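Notebook, Semitz gripper project
08/04/2026

Long session today and I want to get it down before I forget which change did what, so apologies to whoever reads this after me, it's going to ramble a bit.

We started with the finger screws on the hand-held unit (the one we call Undora, the other one is still in pieces). The left finger had been creeping outward on me since the last session, and the marker pose was creeping along with it, which explains the ugly drift in the February plots that we all blamed on the calibration. I put a little thread locker on, let it sit over lunch and closed the fingers by hand a good many times. Much happier! I'd still like somebody with more patience than me to repeat it on the other side.
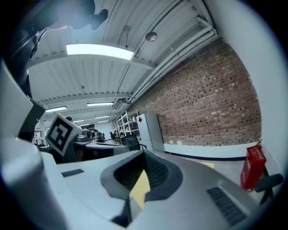

After that we went back to the paper pickup task, which is what we're entering in the Noltorura student round, and I have to say I'm getting fond of it. A single sheet sounds like nothing until you try to get a fingertip under it. We did 32 demonstrations and kept all but 13. Most of the ones I threw out were my own fault, going in too fast and pushing the sheet along the table instead of lifting its edge (slow down on the approach, slower than feels natural, and then slower again). The total in the Xia folder now stands at 2,063, counting the practice ones we never relabeled. Somebody please relabel them.

The training run went to 700 steps before I stopped it, mainly to see whether the new clips loaded properly. They did, apart from one with a time stamp that runs backward for a moment in the middle. I moved that one into "odd" and left a note with it.

Things I'd love help with: the marker on the right finger wants reprinting on matte stock, the grip handle still makes my thumb sore after a long stretch, and the checklist taped inside the toolbox lid is two versions old. I've also been wondering whether we should try thicker paper first and work down to the thin stuff, the way we did with the cloth squares last term. That went so nicely.

Undora is back on charge, spare screws are in the small tin with the hex keys. Next time: right finger, then the pickup task again from the left side of the table.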